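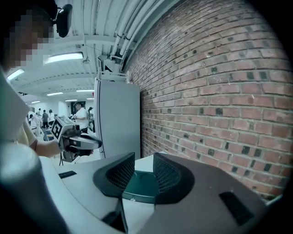 The Left Hand
8th July
Posted by the Soserdale Shed newsletter

The gripper was finished by lunch, which left the whole afternoon for finding out what was wrong with it.

She had built two, a left and a right, at the long end of the Soserdale workshop, from plans on a site called Pludomon. The plans promised a pleasant weekend. She had started in March. The author of the plans had evidently never met a printer that sulked in humid weather, or a supplier like Wandix, who sent 600 screws of the wrong length and a card thanking her for her patience.

"Does it do anything?" asked the man from the next bench, who made birdhouses and considered them a finished technology.

"It closes," she said.

She closed it. It closed. The right one closed too, a moment later, like someone laughing at a joke they hadn't followed.

"I've got pliers that do that," he said.

The idea was that you held one in each hand and did some ordinary household thing, and afterwards a robot arm would learn to do it from what you'd recorded. She didn't have the robot arm. The arm cost 2000 dollars second-hand and was, in the language she used at home, a later phase. What she had was the hands, a laptop with a swollen battery, and a tea towel to fold.

She folded the tea towel. It took 3 minutes and came out looking like a dropped scone. She saved the recording under the name good_one.

"You folded it better than that last week," the man said. "With your fingers."

"My fingers don't scale."

He thought this over and went back to sanding a perch.

By four she had folded the towel so many times that its printed map of Tasmania had begun to fade at the creases. The left hand had picked up a click. She took it apart, found nothing, put it back together and had two screws left over, which she dropped into the old Vasilakis coffee tin with the others. The click was gone. She decided not to look into it.

"One more?" he said. He had pulled up a stool at some point, and his tea had gone cold on her bench.

She held out the right gripper, handle first – he looked at it for a while, then wiped the sawdust off his palm.

His came out square, with the corners matching. She saved it as good_one_2 and told him it was about average.

We use cookies to remember your preferences. Accept / Manage
Search stories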